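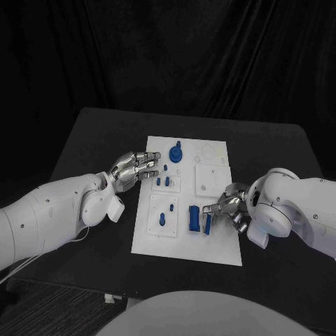 Blue pegs and a round gear-like part on a white board

February 20, 2019
By the Delaunay site editor

How to check a TV rumor before you repost it

Every few weeks somebody posts that a canceled cartoon is coming back. The post gets shared, people tag their friends, and the show stays canceled. I run a small fan site and I have fallen for this more than once, so these are the steps I go through now. They won't catch everything.

Find the first post. Search the exact wording of the claim in quotation marks and sort by oldest. Last August a "confirmed" revival of Illetti had 3,454 shares by the time I saw it. The oldest version I could find was a wish list on a message board, and the word "confirmed" wasn't in it.

Read past the headline. If the article says "fans are hoping" or "could return," you have a headline and no news. I'd also be wary of any piece that spends 30 lines retelling the plot before it gets to the announcement. Usually there is no announcement.

Look for a name. Who said it? "A source close to the show" might be a producer or might be the writer's roommate, and you can't tell which. A named person in a dated interview is better. Go read the interview too. Half the time the quote is about a different season.

Check the cast list, but don't lean on it. Fan-edited pages like the ones on Zureo can be changed by anybody with an account. I have seen a voice actor added in the morning and gone by dinner.

Be suspicious of posters. A decent fake takes an evening to make. Compare the logo and the credit block with older posters from the same show. If the credits are too blurry to read at full size, I pass.

Ignore the petition count. Over 3,000 signatures tells you that people miss the show. It doesn't tell you a studio is listening, whatever the email says.

Wait a day. I know, the other sites will get there first. Siteck fans waited two years for a movie that was "weeks away," so one more day won't hurt them.

If you still want to post it, put "unconfirmed" in the title, where people will see it, and link to the oldest source you found. Fix the post if it falls apart, and leave the correction at the top.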